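Vadance: The Guest Room, October Work

A gallery from the second room on the MacRitchie floor

The bed and the sofa share a style: gray upholstered panels held in pale wood. We wanted both to stay plain, so the covers are soft greens and the walls were left white. The frames were ordered through Clokico and the fabric came from Nudora, 6 yards of it, with enough left over for one small cushion. Most of the work after delivery was folding, smoothing and moving things around. Select a picture to see it larger.

Bed

Sage-green fitted sheet on the wide bed, with a dark blue cloth still to be folded. The gray headboard runs along the side and meets the wall at the far end.
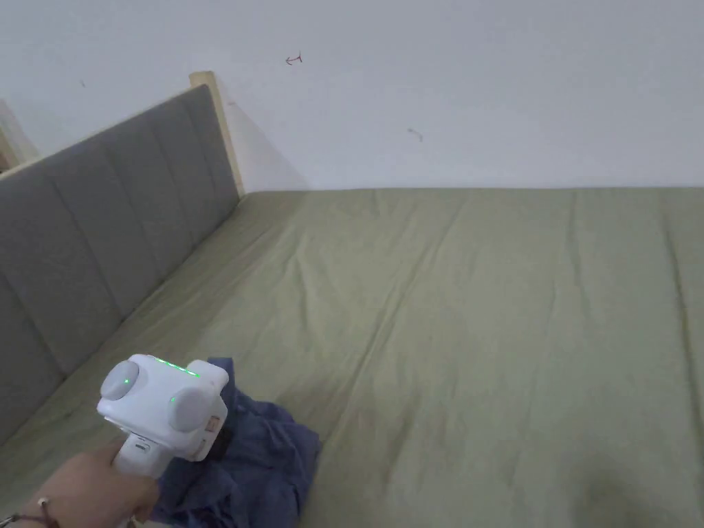

Sofa

The seat is low and the cushion is a pale greenish gray. It creases easily along the diagonal and needs a pull at both corners to sit flat. The backrest is padded in vertical sections and set inside a light wooden frame. We have left the wood unfinished for now. The large box on the floor is marked for N95 masks, and the workbench is along the right wall.
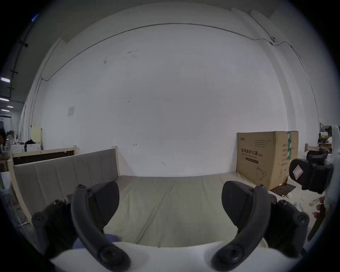
Text and pictures: Vadance house notes
Posted Jan 30, 2023 | 551 views | 2 comments

The sofa seat is 86 inches long, measured along the front. Anyone planning to copy the layout should leave space to walk behind it, as we use that side for storage. Cushion covers are washed cold and put back on slightly damp. The bed sheet is a standard size and can be replaced with any other color.

Next gallery: Hallway shelves
Back to all rooms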